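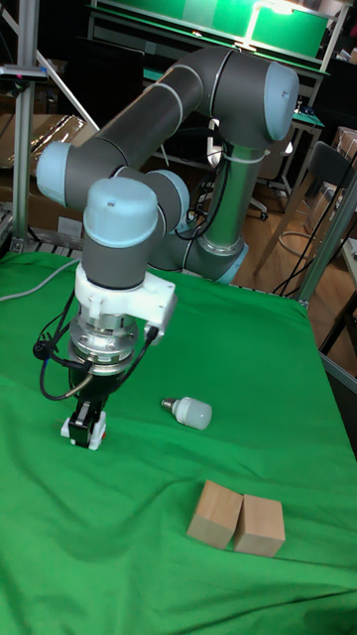 I have been trying to learn the accordion since July, and my neighbors have been very polite about it. Gitau Lukumay, who lives under me, has taken up long evening walks.

The accordion is a Jurnness, bought used for $400 from a man who didn't haggle, and I should have read more into that. It weighs 22 pounds. You wear it like a toddler who has decided not to go home. The left side has a field of little buttons you can't see while playing, all of them identical to the touch except one with a dimple, which is C. You find C and then you hope.

My teacher, Awuor Sang, started me on a waltz. She says everyone starts on a waltz. Left hand goes low, high, high, and the right hand plays a tune a child could hum, and for six weeks I could do either one beautifully. Together they sounded like two people trying to get through a door with a couch.

Then there are the bellows. Push, pull, and don't run out of air in the middle of a phrase. I ran out of air in the middle of most phrases. Awuor marked little arrows on my sheet music and I ignored those too, being busy looking for C.

Last week I got through the whole waltz at 103 beats a minute, which is slower than she wants and faster than I can manage twice. I called my brother-in-law Ivan and played it to him over the phone. He asked if the line was okay.

Next up is a polka – 105 to start with, she says, and then we'll see.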